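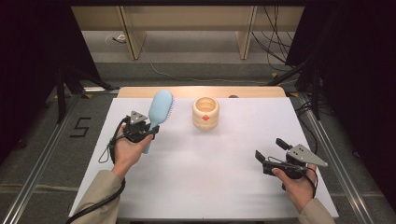 Teaching a robot to put a hairbrush in a cup

May 22, 2022

I have been hearing for years that the clever part of robotics is over and the rest is collecting enough examples. So when Drindwood let me spend a day with the people who do the collecting, I said yes, mostly to find out what "enough" means.

The day's task was to pick up a hairbrush, move it over a cup and drop it in, handle first. You do this with a gripper in each hand, and the gripper records where it went and when it opened and closed. Later a robot arm with the same kind of gripper is supposed to do the same thing by itself. The people at Drindwood call this "showing." I would call it doing the job yourself, over and over, for a machine that isn't there yet.

My first good one took 40 seconds. By the end of the morning I was down to 9, and I was pleased with myself for as long as it took to look at the log. I had made 62 attempts and they kept fewer than I'd like to admit. Some were thrown out because I had paused to think. Apparently thinking is bad data. If I stop halfway to decide which way to turn the brush, the robot may learn to stop halfway too, with no decision to make.

That bothered me more than the sore wrists did (and they were sore, the cables pull a little). When I turn a brush over to get the handle pointing down, I'm using what I know about brushes and how cups tip. None of that goes into the file. What goes in is a path through the air. The pitch is that with enough paths the knowing comes along for free. Maybe it does. I asked what happens with a taller cup and was told that they'd need to collect some taller cups.

I've also used the other method, at Farkley, where you sit at a desk and drive the real arm with a pair of controllers. It is slower and it made me feel like I was eating soup in oven mitts, but at least you find out right away what the arm can't reach. With the handheld grippers my own shoulder does the reaching, and my shoulder is a lot better than the arm they plan to use. I raised this too. They have a filter for it, which throws out the moves the arm can't make. So more of my morning goes in the bin.

To be fair, the handheld way is quick to learn and the gear packs into 2 cases. I can see why people like it. I just don't see how it gets from one brush and one cup to the messy bathroom shelf in the Hadden brochure, with the toothpaste and the hair ties and somebody's wet towel on top of everything.

They've asked me back in June to watch the trained arm, which they have named Roman, try it on its own. I'm going, and I'm bringing my own cup.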